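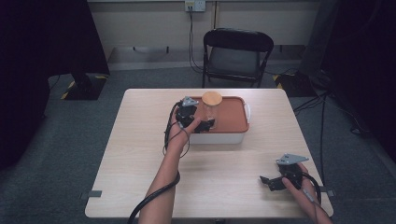
Zumthorpe, January — by Rónán Moriarty
Last updated: January
Search this site Go

Dried beans keep beautifully if you give them a little attention at the start, and I do love an hour spent putting up a winter's worth! Spread them on a tray first and pick out anything shriveled. Then wash your jars in hot, soapy water and let them air-dry for 14 hours — overnight and a bit of the morning, in my kitchen.

Fill each jar to within an inch of the top, tap it gently so the beans settle, and write the month on a scrap of tape.

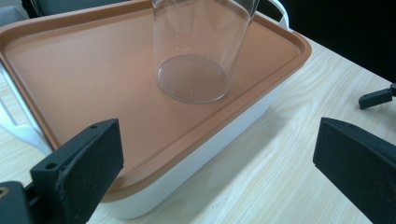

White storage box with its orange lid on.

Keep everything somewhere cool and dark, and cook the oldest beans first. Mine soak for six hours, with a bay leaf if I remember it.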